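Disassembly Cell Working Group
Minutes of the June meeting, Tuveck site, upstairs room
Start 10.15 am

In the chair: Bongani Masilela
Also present: line leads from Tuveck and Fourie, two from Evunow (software), site safety rep

1. Last minutes
Agreed with one fix: the Fourie trial ran to 403 units, and the earlier figure was a typing slip. Very pleasing number all the same!

2. Draft handling rules, version 3
Bongani went through the new draft and there was real excitement about how short it has become (18 rules, and they fit on one sheet). Main points agreed:

2.1 No tower goes on the bench until it has been unplugged and left to stand. The person loading it signs the job card.
2.2 Side panel off by hand. The arm does not start until the panel is clear of the bench.
2.3 Every part that comes out has a set place in the fixture. If the slot is taken, the arm waits and calls for a person. Tuveck wanted it to use the bin instead, but after a good discussion they were happy to drop that.
2.4 Sockets with open pins: gripper fingers keep out of the area over the pins once the processor has been lifted. Evunow will set this as a keep-out zone in software so it can't be missed.
2.5 Loose power cables are to be tied or moved aside before the arm reaches below the power supply. Wording still a bit clumsy, Fourie to tidy.
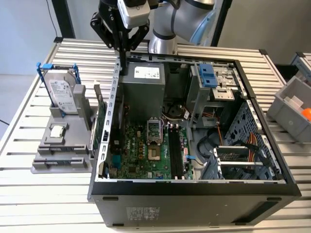 Item 2: gripper inside an open tower, CPU and hard drive in the fixture to the left.

3. Speed near people
Long item, lots of good ideas. Current limit with the guard open is 38 mm a second and the safety rep would like it kept there. Evunow asked for a faster setting for empty moves. Agreed to leave the limit alone until we have stop-time readings from both sites. Bongani said he would much sooner have a slow cell that everyone is glad to stand next to, and this got a round of nods.

4. Record keeping
Kaseo log sheets now in use at both sites. Over 600 entries so far and the night shift have been brilliant at filling in the "why did it stop" box. Request for a bigger box. Agreed.

5. Actions
Fourie: reword 2.5
Evunow: keep-out zone for 2.4, demo at next meeting
Tuveck: stop-time readings, guard open and shut
Bongani: send version 4 round, new log sheet to print

6. Any other business
Fourie offered to host next time and show us their fixture trays. Yes please.

Closed 11.50 am

3 comments | 7 shares

Related items
Handling rules, version 2 (replaced)
Kaseo log sheet, how to fill it in
Minutes of the May meeting
Fixture tray labels: what goes where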